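Robotics Club: A Winter of Pouring

If you have walked past the back lab at Clonbridge on a club evening and wondered why it has gone so quiet in there, the answer is beakers. Our older group has spent the whole term so far on one job, getting the arm to pour from one small glass beaker into another, and I have never seen a room of teenagers hold its breath so often.

It started back in December, when Radymyr Fedoruk (tenth grade, and very persuasive) stood up at the planning meeting and said he was tired of stacking blocks. He wanted something that could go wrong in an interesting way. Everybody laughed, and then everybody voted for it.
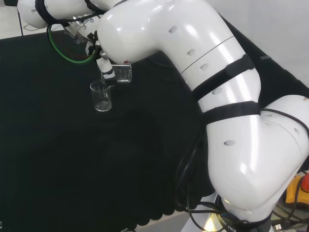
The pouring project at Clonbridge, with the arm over the black cloth.

The students split themselves into two teams, Rikora and Kunum, and please don't ask me where the names came from, as I have had 5 different explanations and believed all of them. Rikora works on how the arm takes hold of the glass and carries it over. Kunum worries about the tilt - how far, how fast, and when to stop. They share one notebook, which is now up to 396 numbered entries and has a good deal of doodling in the margins. I read it on the train home and enjoy it more than most novels.
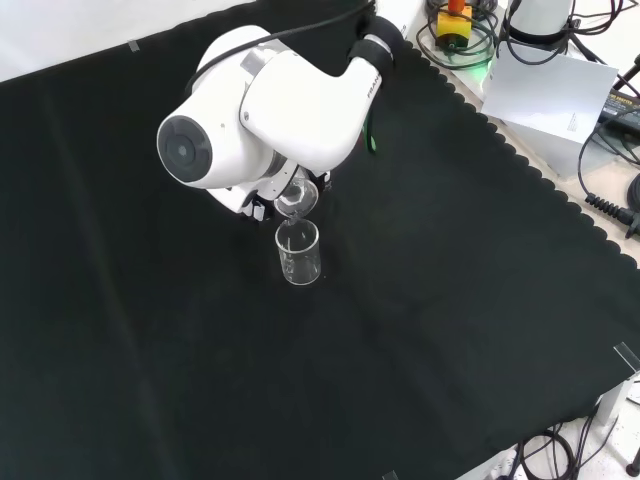 Photo: Clonbridge Robotics Club

Muthu Shetty, who coaches both teams, asks them to write down what they expect before each run. Some of the guesses are wonderfully grumpy. "It will dribble down the side again," says one, underlined twice. She tells me the slow pours are the hardest, and that the kids have learned a surprising amount about plain old liquid along the way. One of the younger members has started practicing at the kitchen sink, and her mother has been very patient about it!

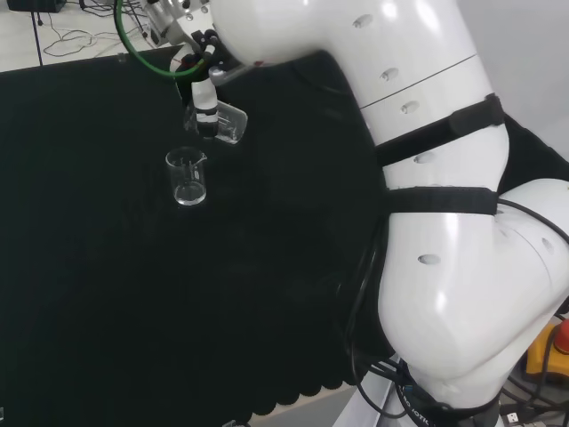

Lining up one beaker over the other.

We will be showing the work to families on March 9, 2023, in the same room, and we have space for around 50 people. Both teams will talk for a few minutes and then run the arm, and after that they would love your questions, even the ones you think are silly. The Jafri prize for best notebook will be handed out at the end of the evening. Cookies are welcome - just leave them on the hall table, please, and well away from the lab.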